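Trerex "no-shrink" wool wash, does it do anything?

kfourie
18 July 2023
Vullero are selling the Trerex wash at $50 a bottle and claiming it stops knits from shrinking. I have a black sweater I'd like to keep. Has anyone tested it against plain detergent? I mean measured, before and after.
Karabo Fourie

dryflat_dan
Used it since March, no shrinkage. Worth every cent.

mothbait
And how much did your sweaters shrink before March?

dryflat_dan
They didn't, but I was careful.

mothbait
So you paid $50 to stop something that wasn't happening. Shrinking comes from heat and rubbing. Cold water, hands off, dry it flat on a table. Any cheap soap will do.

pilling_again
Not so sure. Le Roux wool felted on me at 104 degrees with Lemix, and the label said that was fine. Soap has to matter a bit.

mothbait
104 is warm for wool. I'd blame the water before I blamed Lemix.

kfourie
Mine on the table:

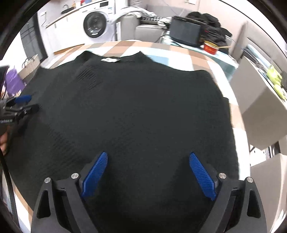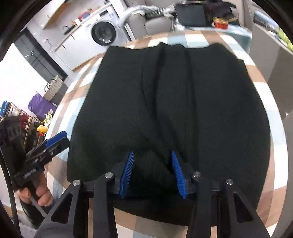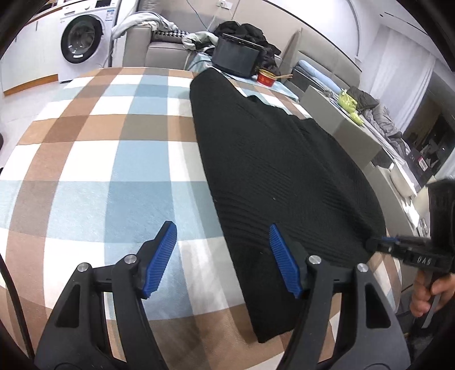 Black knit on the checked tablecloth.

pilling_again
Get a tape on it before you wash anything. Armpit to armpit, then shoulder to hem. Smooth the creases first or the numbers mean nothing.

dryflat_dan
One sweater won't prove anything either way. The Vullero page has 165 five-star reviews.

mothbait
On their own site. I posted a two-star there and it never showed up.

dryflat_dan
Maybe it's in a queue.

kfourie
I'll go with cold water and cheap soap for seven washes and write the measurements down. If it loses an inch I'll buy the bottle and say so.

pilling_again
Use the same tape every time. Mine has stretched.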